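Lawmaker Lorraine Dunmore has asked the video platform Avitz to explain why 121 posts from her official account were labeled as unverified during May. In a letter to the company, she said the labels had cut the reach of her updates to voters.

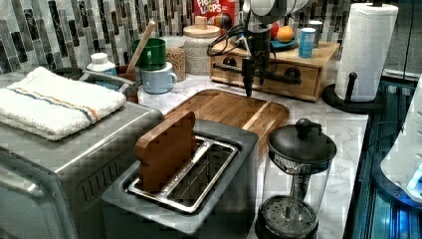 Avitz rejected the claim, saying its labels are applied by the same rules to all accounts. Spokesman Gareth Inskip said that even a short clip of a slice of wooden toast standing in a toaster would go through the same checks - "whoever posts it." The company will reply in writing.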